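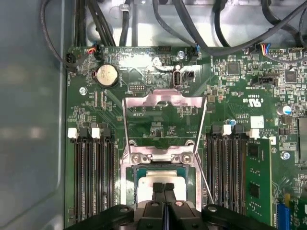 Reseating

Reseating is the practice of removing a computer part from its socket and putting the same part back in the same socket. It is among the oldest repairs in computing and the hardest to invoice for. The word covers memory modules, expansion cards, processors and cables, in descending order of how often people try it.

Principle

A motherboard joins its parts through several thousand small metal contacts, most of them pressed together and held there by a spring or a clip. Contacts gather dust and a thin film of tarnish, and boards flex slightly as they warm and cool. A module that went in straight may creep out of true by a distance too small to see and large enough to stop the machine starting. Pulling it out and pushing it home scrapes the surfaces clean. The technician may then take credit for having found the fault.

History

Early machines built from plug-in cards needed reseating often, and some owners treated it as part of the morning, like opening the blinds. The habit survived into the desktop era, when it passed from engineers to whoever in the office owned a screwdriver.

The Pirbridge repair scheme, which looked after 800 machines for local schools, made reseating the first step on its fault sheet. Its founder, Musa Shehu, later moved it to second, behind checking the plug. The scheme's handbook, known as the Olaniyan after the street where it was printed, gives reseating 3 pages and the replacement of a motherboard half of one. 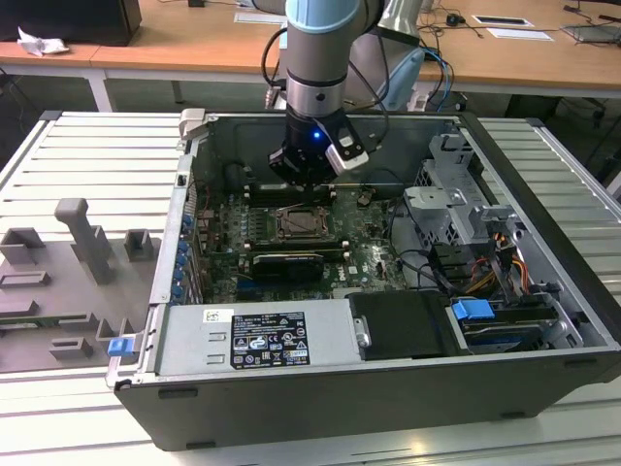
Does reseating memory erase anything stored on the computer?
Files are kept on the drive and are left alone. Ordinary memory loses its contents whenever the power goes off, so whatever was in it had gone already.

Method

The machine is shut down and unplugged, and the person doing the work touches bare metal on the case to shed any static. The clips at the ends of the memory slot are opened, the module is lifted out by its edges, and the notch is lined up before it goes back. It needs a firm push, firmer than most beginners like. 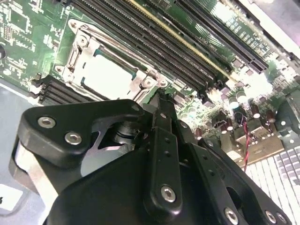

Processors are reseated far less often. The cooler has to come off first, the old thermal paste must be cleaned away and replaced, and a bent pin can turn a small fault into a shopping trip. The Olaniyan advises leaving the processor until last, and adds in a footnote that last means last.

Criticism

Detractors point out that a fault cured by reseating may return, and that the method explains very little. Supporters reply that it costs nothing.

See also: Edge connector; Thermal paste; Turning it off and on again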